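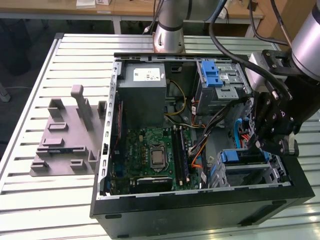 Ticks: the questions we get every summer

I found a tick on me. Should I panic?
You can, but take it off first. Most bites come to nothing worse than an itchy lump and a story you tell too often.

How do I get it out?
Fine-tipped tweezers, as close to the skin as you can manage, then a slow steady pull straight up. Wash the spot and your hands afterwards.

My uncle swears by a hot match.
Everybody's uncle does. Now you have a tick and a burn. Skip the nail polish and the petroleum jelly too.

The head stayed in. What now?
If it lifts out easily with the tweezers, fine. If it doesn't, leave it alone and let the skin heal. Digging makes a bigger hole.

Should I keep the tick?
If you like. A sealed jar with the date on it will do, and please label it if other people use your fridge. Isla Waaka at our front desk has been handed 14 in sandwich bags and would prefer a jar.

When should I see someone?
If you get a spreading rash, fever, chills, a stiff neck or aches you can't explain in the weeks after a bite, call your doctor and mention the tick. A drooping face, trouble breathing or a racing heart means emergency care, now.

Do I have to stay out of the long grass?
No - just tuck your pants into your socks, use a repellent with DEET or icaridin, and check behind the knees when you get home. You'll look ridiculous. So does everyone else on the trail.

What about the dog?
Check the ears, the collar line and between the toes. The dog will think it's a game.

Answers by Myrtle Calloway, Escobedo Walk-in Clinic

9 shares | 2 comments
Contact us | © Escobedo Walk-in Clinic | Back to top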